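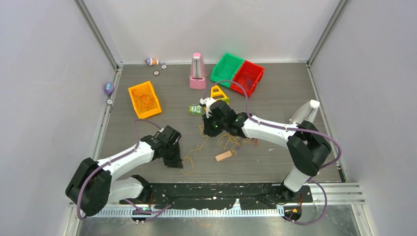 The metronome, the bins and the rubber bands, on the grey table.

I have been meaning to write about sorting small things, and the metronome is the reason I finally do it. I play the piano badly. I began at an age when most people have already given it up, and my teacher, Gearóid Hegarty, told me in my first month that my left hand and my right hand live in different time zones. He was right, so I started to look for a metronome, the old shape, a pyramid. I did not care very much for the colour. Pink is a good colour for it, I think now. You can find it from across the room, and it makes the practice a little less serious.

What I did not expect is how useful it is for tidying. I set it slow, I take one thing for every few beats, and I put this thing where it belongs. When I tidy without it I stop to look at everything, and after an hour I have only made new piles. With the ticking I keep going. My neighbour could hear it through the wall in April and asked me very politely if I had a clock problem.

Now the bins. I like plain plastic ones in strong colours, and I like them without labels. I tried labels before, when I lived in Brandão Street, and I spent more time to write them than to sort. With colours my hand learns it quickly. Green is for things I keep, red is for things that must go to another room or to another person. These two stand side by side at the back, touching, so that I don't have to think where to reach. The yellow one (my sister says it is orange, we will not agree) is for whatever has no home yet.

At the moment the things without a home are rubber bands. I cannot explain to people who don't keep rubber bands why one would keep rubber bands. They come with the vegetables, with the mail, with the flowers, and I bought one bag of 200 from Mirkum as well, which was not necessary. They tangle. I have tried to separate them by size and I gave up after 10 minutes. If you tip the bin a bit to one side they are easier to pick out, that is all the wisdom I have on rubber bands.

Then there are the small pieces, and small pieces are my weak point. Gears, for example. I see 3 of them lying apart from each other and I already want to know what they turned. I never throw a gear away. Ultan McGrath, who repairs toys at the Plernlow market, once told me that every gear will be needed one week after you put it in the rubbish, and I have believed this ever since. So gears go to green, always. The little figure in blue and orange also goes to green, although I would first stand it up. I don't like to see a toy on its side, it looks as if it had a difficult day. For the purple one by the wall I am not decided.

About the surface: I prefer a grey table for this kind of work – on the brown one in my kitchen half of the small parts disappear. With the wood grain in grey it is still pleasant to look at, and bright plastic shows on it very well. Pale walls help also. If you sort in the evening under one lamp, as I do, you will notice the difference.

My order is now the following. Big things first, then toys, then the gears, and the rubber bands at the end, when I am tired and don't mind that they win. After this I turn the metronome to something faster and play my scales for 4 minutes, hands together. Gearóid says the time zones are coming closer.

Next time I want to write about the drawer with the keys, and about the Sasberg tin, where I found two buttons from a coat I don't have any more.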